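Billham Community Workshop
Spring walk-round: safety and housekeeping checklist, with comments
April 23, 2022

Grading: OK / Fix soon / Fix now. Comments are mine. If you disagree with one, write underneath it in a different color, as has been the custom since we got a second pen.

OUTSIDE AND ENTRANCE

Front steps, handrail firm – OK
Tightened in December and still tight.

Ramp surface – Fix soon
The grit strip has peeled at the bottom corner. It has been glued twice. A third gluing would be sentimental. Replace the strip.

Outside light, motion sensor – OK
Works for people, cats and the bus to Hasamcombe.

Door closer – Fix soon
Closes the door with real feeling. Turn the adjusting screw until it no longer takes heels off.

EXITS AND FIRE

Rear exit clear inside – Fix now
One bicycle, one roll of carpet, one sign saying KEEP CLEAR leaning on the carpet. Cleared while I stood there. It will be checked again next week without warning.

Rear exit clear outside – OK

Exit signs lit – OK
The one over the paint store buzzes. It is allowed to buzz.

Extinguishers in date, pins in, gauges in green – Fix soon
All in date. The one by the kiln has a coat hanging on it. An extinguisher is a poor coat hook and a coat is a poor extinguisher cover.

Fire blanket in kitchen – OK
Still in its pouch, tapes hanging down where a hand can find them.

Alarm test written up – Fix soon
The test was done. The logbook says "yes." Please add a date and initials next time, so that we know yes to what.

ELECTRICAL

Extension cords – Fix now
Found a power strip plugged into a power strip behind the sewing tables, feeding an iron. Removed both. Irons go straight into the wall.

Outlet covers – OK
The cracked one by the sink has been replaced with an uncracked one in a different shade of white. Fine by me.

Panel access – Fix soon
You need three feet of clear floor in front of the panel. We have that if you count the area under the stacked chairs. I did not count it.

Cords and cables at tables – OK
No taped repairs found this time, which is a first.

BENCHES AND WORK TABLES

Table legs locked and level – Fix soon
The long table rocks at the window end. Somebody has folded a Ploranley ferry timetable under the foot. Adjust the foot and give the timetable back to the rack.

Table tops clean, no splinters or sharp edges – OK
White tops wiped down. The old oak bench has been sanded where it used to collect sweaters.

Trays – OK
Small parts go in trays and trays live on tables. The floor is not a tray.

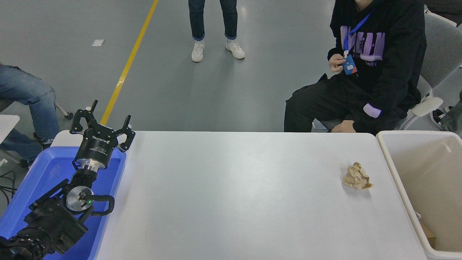
Item 4.3, trays. Blue tray at the left end of a white table.

Vises and clamps – Fix soon
The jaw pad is missing from the big vise. Order two, and keep the spare somewhere we will admit to.

Chairs and stools – Fix now
The green stool is out of service. It has been out of service before and walked back in. I have taken a leg off it.

STORAGE

Shelving fixed to wall – OK
The Onsri units are bolted top and bottom. The tall gray unit holds 438 pounds by its label, so please stop testing this with tile adhesive.

Heavy items below shoulder height – Fix soon
Adhesive, again. Also the plaster.

Solvent cabinet closed and labeled – Fix soon
Closed, yes. Labeled, mostly. One jar says "not water." Give it to the disposal run if its owner doesn't come forward.

Rag can – OK
Lid on, emptied on schedule.

FIRST AID AND WASHING

First aid box stocked – Fix soon
Plenty of triangular bandages, no plain adhesive ones. Apparently we are ready for broken arms and helpless against paper cuts. Restock adhesive strips and burn gel.

Eyewash bottle – OK
Seal unbroken.

Hot tap – Fix now
Too hot to hold a hand under. Mixer valve turned down, warning card put up. Retest before the pottery group comes in.

PAPERWORK

Previous list cleared – Fix soon
Everything on it was done except the ramp and the stool, which you have now met twice.

Budget for repairs – noted
The year's repair fund stands at $1,508. The jaw pads, grit strip and first aid refill should come to $95, leaving enough for the panel area to stay a problem of chairs.

Fix now items get looked at first. Sheet goes on the hook inside the office door, and please don't put a coat on that either.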